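Cullo Conversation Cards – The Second Date Box

£36, free delivery in the UK
Made by Zaltus
In stock

I've been making card sets for couples and for people who'd quite like to be half of one since I left my office job, and this box is the one I get the most post about. The first Cullo set was for first dates. Lovely, sold well, still on sale. But people kept writing to me to say that the first date went fine, thanks very much, it was the second one that fell flat. You've already done jobs, siblings and where you grew up. You've both told your best holiday story. Then you sit down across from each other again and it's like revising for an exam you've already sat!

So I made this one. It took me a lot longer than I'd planned (I'd promised it for August, and August came and went) but I'm really pleased with it.

What's in the box

There are 243 cards, sorted into 7 groups with a coloured tab for each. You don't need to go through them in order. Most people I've heard from pull out a small handful before they leave the house and stick them in a coat pocket, and that's what I'd do too. The groups are Food, Money, Home, Old Friends, Small Annoyances, Plans and Wild Cards. Small Annoyances is the one I'd start with – there's something about finding out that a person can't stand wet sleeves that gets you both talking.

Money comes with a little note of its own. I went back and forth on whether to include it at all. A few of my testers hated it and a few said it saved them three months with the wrong person. The questions are gentle, nothing on salaries or debts, more along the lines of "What did you last buy that you didn't tell anyone about?" If you'd rather not, leave that tab in the box.

You also get a folded sheet with some ways to play, a pencil, and a dozen blanks for writing your own. The blanks are on top of the 243, by the way, as I've been asked.

Met online? Good

I wrote these with app dating in mind, having done plenty of it. By the time you meet you've often been messaging for weeks, and half your best material has gone. Wild Cards is built for that. None of those questions work very well typed out, they need a face and a pause and someone laughing before they've finished answering.

You can use them on a video call too. One of you reads, the other answers, then swap over. I tested this with 36 pairs who lived too far apart to meet easily and the only complaint was about people's wifi.

Sizes and bits and pieces

Cards are 62 mm by 88 mm, matt, rounded corners. They'll wipe clean if you're quick, though red wine will win in the end. The box is the Caldeira style with the lift-off lid, in dark green or cream. The typeface is large enough to read in a dim pub, which I tested very thoroughly.

Will it fit in a handbag? The full box, only if it's a big one. A stack of cards with the band round it, easily.

Is it rude? No. There are a couple of cheeky ones in Wild Cards but you could read them out in front of your mum.

Can I use it if we've been together for years? Yes, please do! I get messages from married people who bought it for a laugh and ended up at the table till midnight.

Do you do refills? The Primov pack adds more cards to Home and Plans and fits in the same box. It's £9 and it goes out in an ordinary envelope.

Returns

If you don't get on with it, send it back within a month and I'll refund you, even if it's been opened. Just please count the pencil back in. The first run was 877 boxes and the second is the same, so if the cream one shows as sold out, try again in a few weeks or drop me a line through the contact form.

Page updated 11/29/21

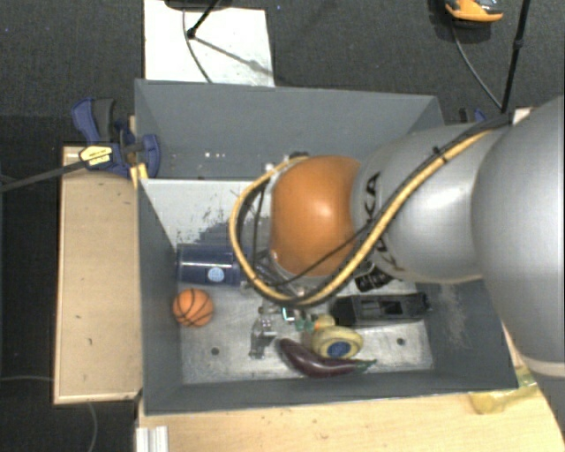 Robot arm over a grey bin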